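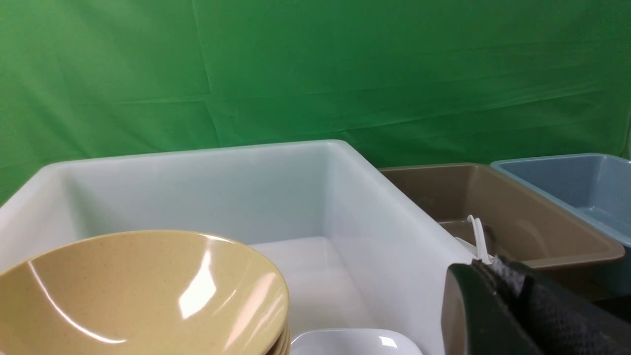 Home & Storage > Kitchen bits > Tubs, bins and boxes

Speckled bowls: stack them or bin them?

Started by potsandpegs, Sunday, 303 views

potsandpegs wrote:
Right, settle something for me please. I've finally got myself three plastic bins for the shelf under the worktop (big white one, smaller brown one, light blue one) and I can't decide what goes in which. The problem is my speckled bowls, the sandy-coloured ones, wide and quite shallow. They've lived in a stack on the side for ages and they look nice but they're always in the way when I'm trying to roll out pastry.

My first thought was bowls in the big white bin, tea towels in the brown, and all the lids and odd bits in the blue. My sister thinks I'm mad to put crockery in a plastic tub at all. I've got the green curtain up along the back of that shelf now (to hide the pipes!) so I'd like the whole lot to look reasonable in front of it, the bins being on show and all.

Any thoughts welcome, I've been shuffling it all about since breakfast.

Marrowfat wrote:
Your sister's right, sorry. Bowls in a bin means lifting a heavy bin every time you want cereal. Leave them in a stack, put the stack on the shelf, and use the white bin for things that don't chip.

lidless_in_leeds wrote:
Disagree with Marrowfat! I've kept my everyday bowls in a deep tub for years. You don't lift the tub, you reach in. The trick is a folded tea towel on the bottom so they don't clonk, and never more than you can get two hands round. Mine's a Lidix one and it's been through a house move and a toddler.

I'd swap your colours about though. White shows every crumb. Put the towels in that and the bowls in the brown.

potsandpegs wrote:
The brown one's smaller though, and these bowls are wide. I tried one flat in it earlier and it went in at a tilt and wouldn't sit down properly. It does look smart, that brown. More of a mushroom really. Taupe, if we're being posh.

Marrowfat wrote:
Well there you are then, they don't fit. Stack on the shelf.

Agathe Delaunay wrote:
Hello, I don't post here much but I have the same sort of bowls and the same sort of argument at home. What worked for us was standing them on edge in the large bin, like plates in a rack, with a cloth between each pair. You can take one out without unstacking the rest. It does use up more room, I admit, and my husband puts them back flat every single time.

As for the blue one, I would keep it for things with no home: clothes pegs, string, birthday candles. Every kitchen needs a place for candles.

Marrowfat wrote:
On edge?? In a plastic tub with sloping sides? They'll roll about like coins every time you open a drawer. I did this with some Pons dinner plates and lost two of them in a week.

lidless_in_leeds wrote:
Marrowfat, plates and bowls are different animals. Bowls nest. And what were you doing to that drawer!

gingham_gran wrote:
Can I ask a boring one, how deep is the shelf? I bought a big tub from Mevimberg last June, got it home and it stuck out so far that I caught my hip on it for a fortnight. It's in the shed now with the bird seed. Measure before you fall in love with an arrangement.

potsandpegs wrote:
Shelf is 256 mm to the curtain, a bit more if you squash the curtain back. I did have the white one turned long side out and it stuck out at the front, so it's now lengthways along the shelf and behaving itself. The other two just go beside it in a row, brown in the middle and blue on the end.

gingham_gran wrote:
Good. And for goodness' sake give that curtain an iron before you put anything in front of it, you'll never do it afterwards. Mine still has the fold lines from the packet.

potsandpegs wrote:
Haha, you've obviously met me. It's all creases. I like the green too much to take it down again, so it can drop out on its own time.

Agathe Delaunay wrote:
A damp flannel and your hand will do it while it hangs. You don't have to take it down.

lidless_in_leeds wrote:
So what's the verdict on the bowls?

potsandpegs wrote:
For now: 6 of them in the white bin, nested, tea towel underneath as per lidless. The spare ones are going up in the cupboard for when people come round. Towels in the brown, bits and candles in the blue. I'll try Agathe's on-edge thing if the nesting annoys me. Sorry Marrowfat, I know you're shaking your head.

Marrowfat wrote:
I am. Get some Drokus felt pads to go between them at least, they're only thin and they'll save your glaze. And come back when you've chipped one.

gingham_gran wrote:
Pads are a good shout. Kitchen roll does the same job if you can't be bothered with the shops.

We use cookies to keep you signed in and remember which threads you've read. Accept all / Manage settings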